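Demonstration work on the drinks station

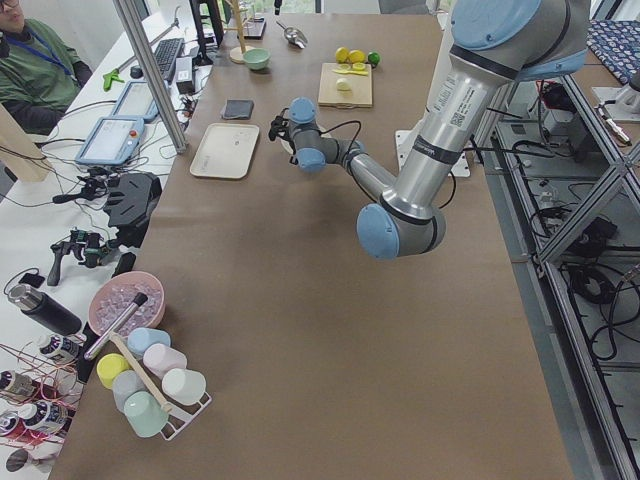 The drinks station at the Hiltstead lab has moved from scripted motions to demonstrated ones. Until October the arm ran a fixed sequence of waypoints written by hand, and any change to the table meant rewriting part of the sequence. Eetu Saarinen and Toivo Manninen are now collecting demonstrations for the Brellness project, with lemonade over ice as the first complete task.

The task is divided into 3 segments: ice, fruit, cup. Each segment is recorded separately and has its own start pose. An operator may record the segments in any order, but a session is kept to one segment so that the objects can be reset the same way each time. The target is 100 accepted demonstrations per segment. Fruit reached 50 first. Ice is behind it, mainly on account of rejected takes.

Two methods are in use. In hand guiding, the operator holds the arm at the wrist and moves it through the motion while the joints are in gravity compensation. In remote control, the operator drives the arm from a leader device at the side of the table and keeps both hands out of the workspace. Hand guiding is quicker to learn, and a new operator usually produces acceptable takes in the first session. Its drawback is that the operator's hands and forearms end up in the video, and the policy will not have them there when it runs. Demonstrations by hand guiding are therefore replayed once with the operator standing clear, and the replay is the version stored for training.

The replay works well for the cup segment. It does not work for ice. The cubes shift every time the scoop enters the bowl, so a replayed path meets a different surface from the one the operator felt. Ice is now recorded by remote control only.

Gripper force remains a problem with the plastic cups. The default closing force deforms the rim enough for the cup to spring sideways on release. Manninen has lowered the force limit for the cup segment and asks operators to grasp below the rim, approaching from the side. Takes made with the old limit have been removed from the set. Please do not restore the default between sessions; the setting is stored with the segment and loads when the segment is selected.

Some notes for operators:

Pause for 2 seconds at the start pose before moving. The trimming script looks for this pause and will discard a take without it.

If a grasp fails, open the gripper, back off and try again in the same take. Recoveries are useful and should be marked as such in the log. A dropped object ends the take.

Keep the gripper cable clear of the wrist when rotating past the halfway point. If it starts to pull tight, stop and unwind.

Drain the ice bowl between takes. Cut fruit is replaced at the start of each session.

The first policy trained on the fruit segment will be tested on the second arm at Coltarton, where the table height is slightly different. Saarinen is preparing the calibration and will circulate the procedure before the test. Operators who want recording time should enter their name on the station sheet and note which segment they have been trained on.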